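Wokthorpe Community Cookbook Group
Minutes of the August meeting

Started at 7:05 p.m. in the library meeting room. Urs Wyss took the chair and kept the notes.

Minutes of the last meeting were read and approved with one fix: the plum cake belongs in the baking chapter, where it had been listed under preserves.

1. Sales of the first book
Wonderful news to begin with. The first book has now sold 452 copies, and the Kullard bookstore has asked for another box! Money in the account stands at $2,887 after the hall rent was paid. Everyone who stood at the market table in the rain should feel very good about this.

2. Printing the second book
Quotes are in from Bustik and Hamada. Bustik came in at $2,747 with a spiral binding and color throughout. Hamada was higher and wanted the files a month earlier. There was a long and happy talk about spiral binding, which lies flat on the counter — most of us have fought with a book that snaps shut just when your hands are covered in flour. Bustik was agreed on, all in favor. Urs will sign the order once the page count is settled.

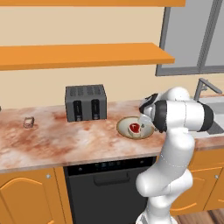 The page count depends on the soup chapter, which has grown again. We have far more lentil soups than any town needs, and they all sound delicious. It was agreed to run the two that are most unlike each other and put the others on the website, with full credit to the cooks.

3. Testing
The tasting night was a joy. The cheese and leek pie went first, and the cook has promised the pastry method in writing. Two recipes need another try: the walnut bread (no oven temperature given) and the pickled beets (is it a cup of vinegar or a quart?). Testers, please write down the size of your pan. It makes a huge difference to the baking times.

4. Wording
Agreed to use "tablespoon" in full and "minutes" in full. Butter will be given in sticks and in ounces. The question of whether to say "skillet" or "frying pan" went on for a while and was left open.

5. Any other business
A request came in for a chapter of recipes from children. Loved by all. The school will be asked when classes start again.
The box of lids left after the tasting is at the library front desk. Please claim yours by Friday.

Closed at 8:40 p.m., followed by seconds of the plum cake.

Actions
Urs: order with Bustik, reply to Kullard
Testers: walnut bread and beets again
All: proofread your own pages, especially the oven temperatures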